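Chapter 8
Small Wooden Parts: Boards, Blocks and Loose Pieces

After working through this chapter you should be able to tell face grain, edge grain and end grain apart on a finished part; explain why a wide board is usually glued up from narrower planks; choose a blank thickness for small shaped blocks; and lay out a work surface on which loose pieces can be sorted, checked and returned to stock.

8.1 Scope

The previous chapters dealt with parts that are fixed in place once they leave the bench. A shelf is screwed to its supports and a door is hung. The parts in this chapter stay loose. They are picked up, set down, turned over and dropped, and they are judged by hand as much as by eye. Toy blocks, game pieces, counters and teaching shapes all belong to this group. So does the plain board on which such pieces are set out.

Loose parts are small, and small parts magnify error. A saw mark that would pass on the underside of a table is plain on a block that fits in the palm. Paint that is slightly too thick on a cabinet door rounds off the points of a star and fills the notch at the top of a heart. For these reasons the tolerances in Table 8.1 are tighter than those given for furniture.

8.2 The board

A board for sorting or display is flat, pale and free of pattern strong enough to compete with the pieces on it. Maple is the usual choice. It is hard, closes up well under fine abrasive and takes a clear finish without much change of color. Birch and beech are acceptable substitutes.

Boards of any useful width are made from several planks joined along their long edges. A single wide plank tends to cup as its moisture content changes, because wood moves more across the grain than along it. Narrower planks, glued edge to edge, share the movement. The glue lines remain visible as thin seams even when the joint is sound. A seam that can be seen but not felt is acceptable. A seam that catches a fingernail is rejected or scraped flush.

The ends of the planks show end grain, which takes up finish faster than the face. Apply one thin coat to the ends first, let it dry, and then coat the whole board. Sand the upper edges lightly – a sharp edge bruises on first contact with another part.

8.3 The surface beneath

A loose board needs a support that is flat and does not let it wander. Perforated panel, commonly called pegboard, serves well when laid horizontally. Its regular holes give a ready grid for squaring the board by eye, and stops can be set wherever they are wanted. A strong panel color, such as blue, makes the limits of a light board easy to see. Panels are normally bolted down at intervals. Check that no bolt head lies under the board, as even a low head will cause it to rock.

8.4 Shaped blocks

A shaped block in this chapter is a prism: an outline cut through a blank of constant thickness. The outline may be a heart, a star, a circle, a hexagon or any other closed figure. Because the sides are square to the faces, a block can lie flat on either face, and many outlines will also stand on edge.

For a set intended for handling, a blank thickness of 25 mm is suitable. Thinner blocks are hard to pick up from a flat surface, and they tip readily when stood on edge. Cut concave corners, such as the inner angles of a star, before the convex ones so that the blank can still be held firmly. Hold the cut face against a flat sanding block and work with the grain. Cross-grain scratches and small ridges show through paint, particularly through yellow. 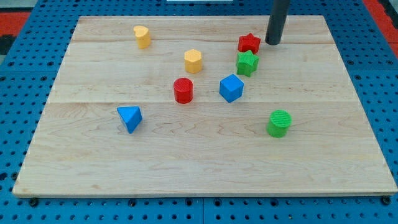
Color is a second means of sorting and should be independent of shape. The Wumow practice set, used in the exercises at the end of this chapter, has 8 blocks in four colors: 2 each in red, yellow, green and blue. Anyone making a set should mix enough paint for all the blocks of one color at one time. Batches matched later rarely agree.

8.5 Checking a set

Checking is done on the board, under even light. Scatter the blocks first – a neat row hides differences in height and finish. Then proceed as follows.

Confirm the number of blocks against the stock card.
Turn each block over and look for bare wood at the corners.
Set each block on its face and press on the rim. It should not rock.
Run a thumb along every edge.
Return rejected blocks to the bench with the fault marked in pencil on masking tape.

The Salotetti workshop notes, from which this procedure is adapted, allow a relative humidity of up to 70 percent in the checking room. Above that figure, fresh paint may stay tacky and pick up dust from the board.

8.6 Terms used in this chapter

Blank: a piece of stock of finished thickness, before the outline is cut.
Edge joint: a glued joint between the long edges of two planks.
End grain: the surface exposed when wood is cut across its fibers.
Seam: the visible line of an edge joint on the face of a board.

Section 8.7 begins with the preparation of maple planks for edge joining.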